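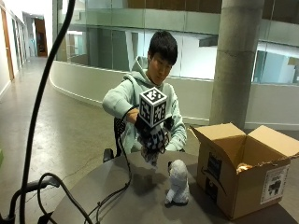

Head down at the round table

Headache diary for a teenager: what does the clinic want to see?

kitmont_mum
My son is on the list for the children's neurology clinic at Trorden and the letter asks us to bring a headache diary. It doesn't say how detailed. I've started one in a notebook with the time, how bad, and what he took. He's missed 20 school days since September so I'd like to get this right. Wait was given as 3 months.

Gowda
We had the same letter. Start and finish time, where the pain is, whether he was sick, whether light or noise bothered him, and any tablets with the dose. Also put down the days with no headache. Dr Bhatt's nurse went straight to those.

pylon123
Food as well. Write down everything he eats. My daughter's were cheese.

Gowda
I'd disagree with that. We logged every meal for weeks and stopped because she was sick of being asked. The clinic said skipped meals and poor sleep were more use to them than a list of foods.

pylon123
It worked for us. I wouldn't leave it out just because one clinic wasn't bothered.

kitmont_mum
I'll put whether he had breakfast and leave it there for now. He's 15, I don't see everything he eats anyway.
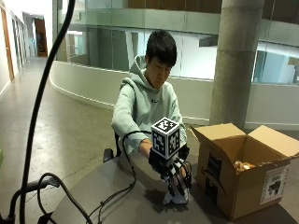

Who should fill the diary in, him or me?
Let him do it if he will, and you add school absences and anything he forgets at the end of the week.

janik_r
Agree with Gowda on that one, he's old enough. Ours used the notes on his phone and I copied it onto one sheet before the appointment. They have 20 minutes with you and they won't read a whole notebook. One page for each month is plenty.

Ji-hoon Yook
I had these as a teenager and I'm an adult patient now. The thing I'd add is to count the painkiller days. Taking them too often can bring on headaches of its own, and it was a long time before anyone asked me. Speak to the pharmacist or GP if he's reaching for them most days, don't wait for the clinic.

kitmont_mum
Thanks, that's useful. He's been having ibuprofen 2 or 3 times a week. I'll ring the surgery in the morning.

pylon123
Still say cheese.
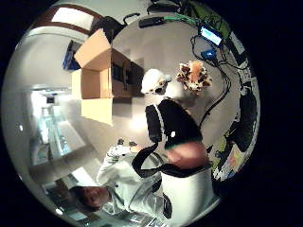

Can the appointment be brought forward if he gets worse?
Your GP can write to the clinic and ask, and Trorden do keep a cancellations list if you phone the secretary.

Gowda
Phone before 10, the line is hopeless after that. And if it's a sudden severe headache, or he's confused or weak down one side, that's A&E and not a phone call.

kitmont_mum
Understood. Rang this morning and he's on the cancellations list. GP wants to see the diary too, so I'm copying out March tonight.

janik_r
Take a spare copy. They kept ours.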